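Filed under: Workshop & Garage > Dust and Extraction

Shop vac loses suction after ten minutes

My Pateck wet and dry vac starts like a jet and ends like an asthmatic hamster. Filter is new, bag is half full. Sawdust only, plus the odd screw I pretend not to hear. Is the motor going? 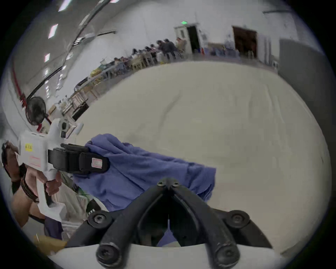

I should add that it sits on 3 metres of hose and a Parkov adaptor I forced on in December with language I won't repeat.

Eusebio Garrido
2023-08-18

Aurelio Vallejo
Motor's fine if the pitch goes up when the suction drops - that's a blockage. Take off the adaptor and look inside. Mine had a 19 mm dowel wedged across it and a beard of shavings behind. Fine dust also blinds a paper filter long before it looks dirty, so tap it out (outdoors, if you're married).

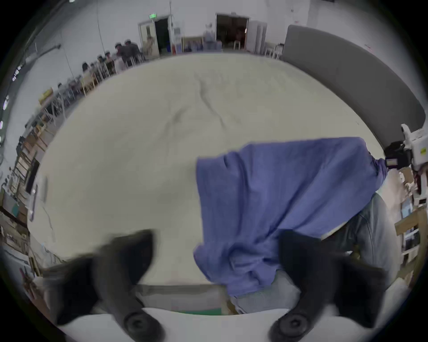
Blue cloth and padded white surface

pichon_owner
buy a Pichon

Amik
Check the lid seal. Two clips on mine and both lie.

Related
Can I vacuum plaster dust?
Hose keeps popping off
Which filter for wet pick-up?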